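Tivside Workshop — Build Log and Tickets
Posted in September by the bench 2 maintainer
Print this page | E-mail this page

Ticket 266: left arm drops off the bus when both arms move
Status: open, workaround in place

Problem
The left arm stops answering after a few minutes of two-arm motion. The right arm keeps going. The controller log shows a read timeout on the left shoulder joint, then on every joint after it. Power cycling the left side brings it back. Running the left arm alone, the fault has not come up.

Setup
Two arms on the black extrusion frame, one Kultow supply per side, Drandden USB adapters, control software on the workshop PC. The flower task is the test load: pick a stem off the table and put it in the vase on the riser.

Log
9:40 a.m. Reproduced with the stock script. Left arm lost after 15 cycles. Saved the log.

10:05 a.m. Swapped the USB adapters left to right. Fault stayed with the left arm, so the adapters are fine.

10:30 a.m. Swapped the supplies. Same result. Put them back.

11:15 a.m. Lowered the poll interval setting from 3000 to 2000 microseconds by mistake. Fault came sooner. Set it back to 3000 and it took longer to show up again. Timing matters, but I don't think it is the cause.

1:20 p.m. Unclipped the left cable bundle from the rail. The data lead was tied in tight with the motor power lead for most of its length. One connector near the shoulder had a pin pushed back in the housing. Reseated the pin.

1:50 p.m. Tied the data lead separately and left slack at the shoulder. The Menon sleeve I ordered for this is too narrow for the connector, so it goes back.

2:30 p.m. Both arms homed, grippers open, flowers laid out for the next run. 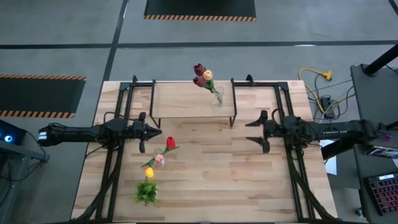
Bench 2 with the two arms facing each other in front of the riser. Loose flowers on the left, tulips in the vase.

3:45 p.m. Full run of 266 cycles with no timeout. Stopped it by hand.

4:10 p.m. Second run. One timeout on the left wrist, recovered on retry without a power cycle. Not the same pattern as before — the other joints kept answering.

Workaround
Keep the poll interval at 3000. Do not tie the left data lead back in with the power lead.

Still to do
Replace the left shoulder connector. Check the right side for the same pin. Rerun at 2000 once the new connector is in, and leave this ticket open until then.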